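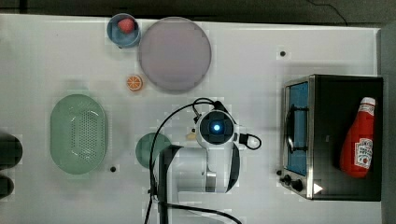
December 22, 2021
Anberg, bench notebook, drying and storage study
Entry by G. Nina

The second series of bean samples was removed from the cabinet this morning and weighed. Each lot had been soaked overnight, drained, spread on trays and dried at 55 degrees. The starting weight for every lot was 525 grams before soaking.

The Stirnel lot again dried unevenly. Beans from the middle of the tray split at the seam when pressed, while those along the sides remained leathery. The trays were not turned during the run, contrary to the written procedure. The omission is mine and has been entered on the cover sheet.

The El Khatib lot gave firmer skins and a cleaner break. Cooking time to an even softness was 134 minutes, which is longer than the figure obtained in August with the same seed stock. The tap water supply was changed in the interval, and its hardness should be measured before any conclusion is drawn about storage age.

Salt was added to the soaking water of one lot only. The skins of that lot were visibly more tender after cooking, and the broth was darker. Colleagues are asked not to combine it with the unsalted material, as the two are labeled in similar ink.

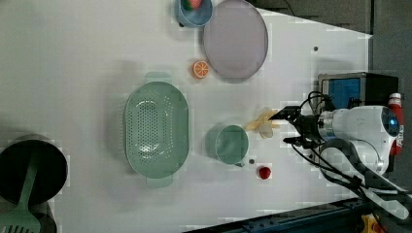
Hazem Hegazy, on reading the above, remarked that the longer cooking time might be owed to the lid, as the new one fits loosely and the pot loses more water than before. He would repeat the El Khatib lot with the old lid before sending any water out for testing. The suggestion is accepted.

To be done after the break: repeat with the old lid, turn the trays at the halfway point, relabel the salted jars. Remaining dry seed is in the lower cupboard, sealed.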